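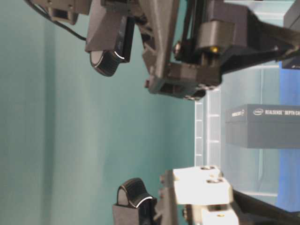 4. Fingertip and Controller Comparison

4.1 Purpose

The bin-picking results in the previous section were all collected with the flat pads that shipped with the gripper. Those pads did well on cartons with a matte finish and poorly on coated retail boxes, where most of the failures were slips during the lift. We wanted to know how much of that loss came from the pad and how much came from the way the fingers were driven. The tests in this section change one of those at a time and leave the arm, the work area, and the objects alone.

4.2 Fingers and pads

The Nometti finger is a parallel-jaw design with a printed plastic housing that tapers toward the tip. The rubber pad sits at the end of the taper. We used the ridged pad, which has a rounded profile, and compared it with the flat pad on the same housing. The ridges are meant to give under load so that a corner or a slightly bowed face still meets the rubber over some area. A flat pad that meets a box at a small angle touches along one edge only, and in our earlier trials that edge contact was where slips usually started.

The pads are held by screws and can be changed without taking the finger off the gripper. We changed them between blocks of trials and ran the homing routine again after every change, as the two pad types differ slightly in thickness. In early tests we skipped the homing step and the closing width drifted enough to spoil the force readings. Those tests are left out of the results.

Pads were wiped with a dry cloth at the start of each block. We did not use alcohol, which left the rubber tacky for several minutes and raised the measured friction by an amount that depended on how long the operator waited before starting.

4.3 Controllers

We compared 2 controllers. The first, referred to here as Ragab, is a position controller with a current limit. It closes the fingers to a commanded width and stops early if the motor current passes a threshold. The second, Zudport, closes at a set speed until contact and then holds a target force, using an estimate of force taken from the motor current and a friction model of the drive. Both run at 1,000 Hz on the same computer and talk to the gripper over the same bus.

Ragab needs the box width in advance. We gave it the nominal width of the object with a small margin subtracted. Zudport does not need a width, but it does need a contact threshold, and the threshold took some work. Set low, it mistook the start of motion for contact and switched to force control in midair. Set high, it pushed light boxes sideways before it noticed them. We tuned it on objects that do not appear in the test set and then left it alone.

The friction model was fit once, with the gripper warm, after a run of open-and-close cycles. Maeve Rafferty fit the model again at the end of the study and the parameters had not moved enough to matter for anything reported here.

4.4 Objects and layout

The test objects were small product boxes of the kind used to ship electronics. We chose them for their coated faces, for their printed labels (which change the friction in patches), and because they are stiff enough to survive repeated grasps. A box with a paper label on one side and bare coating on the other is a harder case than a uniform box, as the two fingers do not get the same grip. When the holding force is close to the limit, the box tends to rotate about the better pad.

All trials were run at the Gadville site. A clear enclosure stands next to the work area and stayed there through every block. We considered moving it out of view, but depth sensors have trouble with transparent plastic, and we wanted the pose estimates to be made under conditions like those in the earlier sections. The fixed camera was used for labeling only. It had no part in the control loop.

4.5 Procedure

At the start of a trial the operator placed a box in the work area and stepped back. The arm moved to a pregrasp pose, the gripper opened fully, and the arm moved in. The gripper then closed under whichever controller was assigned to the block. After closing, the arm lifted, held still, turned the wrist through a quarter turn and back, and set the box down. A trial counted as a success if the box stayed in the fingers through the wrist motion and was released without sticking.

We ran 189 trials, divided among the combinations of pad and controller. The order of the blocks was shuffled, and the operator did not choose which box came next. Trials in which the arm stopped for a safety limit were repeated and are not part of the total.

Slips were labeled from video. We pulled 3,604 frames from the fixed camera and marked each one as no contact, single-finger contact, two-finger contact, or unclear. The labeler did not know which controller was in use. The pad type can be seen in many of the frames, so that part of the labeling was not blind.

4.6 Contact at a single finger

The most common problem before a failed lift was uneven contact. One finger reached the box well before the other and pushed it, and by the time the second finger arrived the box had turned. Ragab was more prone to this, as it has no reaction to first contact unless the current limit is reached. Zudport slows down at first contact, which gives the box less of a shove, though it does nothing to center the grasp.

The ridged pad helped in these cases even with the simpler controller. Once the box had turned a little, the rounded profile still met it over a usable area, and many grasps that began badly were held. The flat pad mostly lost them. With two-finger contact from the start, the difference between the pads was small, and on boxes with a large paper label we could not separate them at all.

Views with more than one box near the fingers were the hardest to label. The underside of a box can hide a pad completely, and from the side it is not always clear whether a finger is touching a box or only close to it. Figure 4 gives one such view. The finger in contact with the upper box was easy to mark. The one reaching toward the lower box was not, and frames like it went into the unclear group unless the frames before and after settled the matter. We did not try to recover contact state from the motor current for these frames, as this would have given the Zudport trials an extra source of information.

Figure 4. Fixed-camera view with two dark gray boxes at left. One gripper finger presses against the underside of the upper box and another reaches toward the lower box. The clear enclosure is at right, with a depth camera box inside.
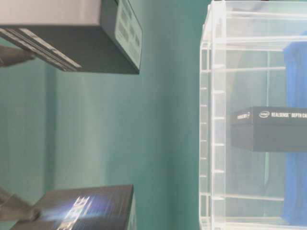
4.7 Limits of the comparison

The pad and controller results apply to stiff boxes with flat faces. We did not test bags, cans, or anything that deforms under the closing force, and the contact threshold used for Zudport would probably have to be lowered for them. The ridged pads also showed some wear along the outer ridges by the last block. We did not measure how the wear affects grip, and the pads were not replaced partway through.

Both controllers were given the same pregrasp pose, taken from the depth-based estimate. Errors in that pose are a large part of the uneven contact described above, and a better estimate would likely shrink the gap between the controllers. The next section repeats a subset of the trials with the pose corrected by hand.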